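Sim grasp data: how much clutter before the demos stop being worth collecting?

Forum: Manipulation and Learning > Data Collection

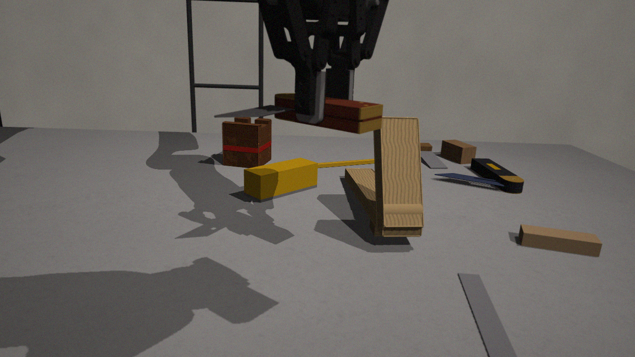 flangeface wrote:

Been at this since June and I would like someone to either talk me out of it or tell me I'm fine. I'm gathering pick demonstrations in simulation, teleoperated, for a policy that is supposed to handle hinged and oddly shaped things on a flat floor. Knives, hinges, blocks. Every episode gets a random scatter of objects and a random light position, and I drive the gripper in by hand, pick up the target, lift, hold, done.

I have 97 episodes I'd call good. I've thrown away more than that, mostly for reasons I made up on the spot.

My question is about the scatter. My labmate says the clutter is why the policy can't learn anything and I should do one object per episode until it works. I say if it learns on a bare floor it will only ever work on a bare floor, and I've met that policy, and I didn't like it.

Setup is the Hoekstra teleop plugin, parallel gripper, one fixed view plus joint states. Training takes most of a night on the machine we have, which also heats the room.

----

kaltlow_refugee wrote:

Your labmate is right and you should buy them lunch.

I spent a long stretch on the Kaltlow bin project and we did precisely what you're doing: full clutter from episode one. The policy learned to go to the middle of the pile and close. It had excellent confidence. It would have made a fine manager.

Start with one object. Get it boring. Then add a second. You want to know which thing broke it, and with a floor full of junk you never will.

----

Loubna Alaoui wrote:

I'd push back on kaltlow_refugee a little. Single-object data is fine for checking that your pipeline isn't broken, so do ten minutes of it for that. As training data it teaches the network that anything that isn't floor is the target. Then the day you put a second block down, it picks whichever is closer and looks pleased with itself.

What I'd look at first is the target itself. A folding knife held by the handle with the blade out is a long, thin, lopsided object. How are you telling the policy which of the two knives you want? You've got another one lying open on the floor to the right, black handle. If the instruction is "pick up the knife" I wouldn't bet on the policy and I wouldn't bet on me either.

----

flangeface wrote:

Instruction string is "pick up the folding knife." I can feel you all looking at me.

----

zaltden_mike wrote:

lol

----

Loubna Alaoui wrote:

Well, there's a week of your life back. Put the handle color in the string, or use a goal crop, or make sure only one knife spawns per scene. Any of the three. I'd do the string, it's the cheapest. "Red knife" and "black knife" will do; it doesn't have to be poetry.

----

kaltlow_refugee wrote:

I would like it noted that with one object per episode this problem does not exist.

----

Loubna Alaoui wrote:

Noted. With zero objects per episode there are no problems at all.

----

servo_grudge wrote:

Different complaint. Those shadows. You've got the arm throwing a huge one over the left side of the floor, plus that fat pointed one in the foreground. If the light moves every episode then fine, the network has to learn to ignore them. But are you sure it moves? I had a randomizer that was being handed the same seed at every reset. I collected for two weeks with what I believed was varied lighting and it was one sun, nailed to the sky.

The policy had learned to servo on the gripper's own shadow. Worked beautifully. Moved the light, and it went after the shadow like a cat.

----

flangeface wrote:

Just checked. The light moves. The wall texture, however, does not, and has apparently been the same beige since the beginning. I thought I'd turned that on. The checkbox is on a tab I had never opened.

----

servo_grudge wrote:

There's always a tab.

You don't have to redo everything for the wall. If you logged states, replay the episodes with new textures and re-render. You did log states?

----

flangeface wrote:

I logged joint states. Object poses I have for the last 27 episodes only. Before that I was "keeping the files small."

----

servo_grudge wrote:

So you can replay 27 and hope about the rest. Physics replay from joint states alone drifts the second the fingers touch something. On a hinge it's hopeless, the thing opens a hair differently and now your knife is on the floor and your demo is of a man closing a gripper on air. Crop and color jitter on the old ones, re-render the new ones, log everything from here on. Disks are cheap. You are presumably also cheap, but your time adds up.

----

Esperanza Goicoechea wrote:

I maintain a fork of the Flernerance object set, so I'll stick to the part I know. Articulated objects need the joint state saved along with the base pose. A lot of people save only the base. That goes for the knives if yours have a live hinge, and for that wooden hinged piece standing in an open V. On replay it'll come back at the default angle and whatever was leaning on it or next to it gets shoved. The scene explodes on frame one. It's very funny the first time.

Also check whether the held knife touches the top of that upright plank during the lift. From this view the handle overlaps the plank's upper corner and I can't tell if it's in front or in contact. The contact log will tell you. If you're dragging things along in your demos, the policy will learn dragging as part of the job.

----

flangeface wrote:

Went through the contact logs. In that one, no contact with the plank. But I found 7 episodes where I clearly bumped something on the way up and kept going because the pick "worked." One of them I remember doing and feeling rather smooth about.

Toss them or keep them?

----

kaltlow_refugee wrote:

Toss. A demo is a promise about how you want it done.

----

zaltden_mike wrote:

keep. we kept ours on the Zaltden arm. bumps where you recover are the only place it sees recovery. if all your data is perfect the first wobble puts it somewhere it's never been and it just hangs there

----

kaltlow_refugee wrote:

He didn't recover. He plowed through and was smug about it.

----

zaltden_mike wrote:

ok toss those. but go make some on purpose where you come in crooked and fix it

----

Loubna Alaoui wrote:

Agree with Mike, and I'd start recording a beat after the crooked part, so it learns the fix and skips the mistake. Let the script set up the bad pose, then take over from there.

On the original question I still say keep the clutter but ramp it. Target plus 2 others, then more. Write the object count into the episode metadata so you can split your evaluation by it. If success falls off a cliff at some number, you'll have the answer, and it will be yours instead of the labmate's or mine.

----

servo_grudge wrote:

And hold out some layouts you never train on. I'm only saying it because I've read this forum before.

----

flangeface wrote:

I have no held-out layouts.

OK. Plan as it stands: color in the instruction string, wall textures on, poses and hinge angles logged, seven smug episodes deleted, held-out scatters made before I collect anything else, ramped clutter, some crooked starts. Labmate has read the thread and is claiming victory over the word "ramp."

----

kaltlow_refugee wrote:

Your labmate and I would get along.

----

Esperanza Goicoechea wrote:

One more on the hinge logging: save the joint velocity as well if anything is still swinging when you start recording. And let the scene settle before the gripper moves. I use a two second wait at reset. Mine had blocks still dropping in the first few frames and the policy learned to wait for them to land, so with nothing falling it never started.

----

flangeface wrote:

Adding the wait. Back with numbers once the new batch has trained. The room's cold anyway.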